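The Slow Work of Tracing a False Recall Notice

A notice that spread through parenting groups and neighborhood pages this spring told families to stop using tap water filters made by Deritz. It carried a logo, a reference number and a telephone line that rang without answer. The company had issued no such notice. By the time it said so, the post had been shared in 213 groups.

Researchers at the Ullard Center, which studies how false consumer warnings travel online, collected 484 copies of the message over 30 days. Most had been altered in small ways. Some named a different town, while others dropped the reference number or added a plea to forward the text before it was taken down.
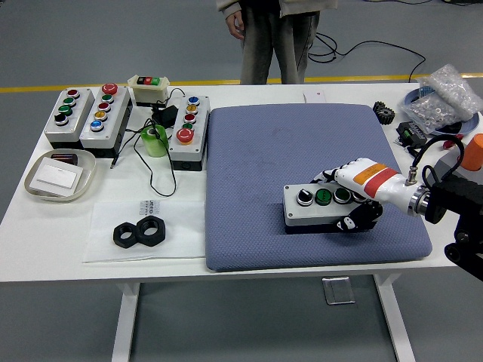 Last updated May 2019

The earliest copy the center could locate appeared on a community page in Ritcombe, posted from an account that had been created five days before. The account had no friends in the town and used a portrait taken from a stock photography catalog. It was removed after residents reported it, but the text had already moved on – often as a screenshot, which automated filters are slower to detect.

Zeman, the messaging service on which many later copies circulated, declined to discuss individual accounts. In a written statement, the company said it limits the forwarding of messages and reviews reports from users in the order they are received.

The center has not determined who wrote the notice or whether money was involved. Its full report, including a timeline of the altered versions, is scheduled for publication in August. Local page administrators have been asked to keep any copies they still hold.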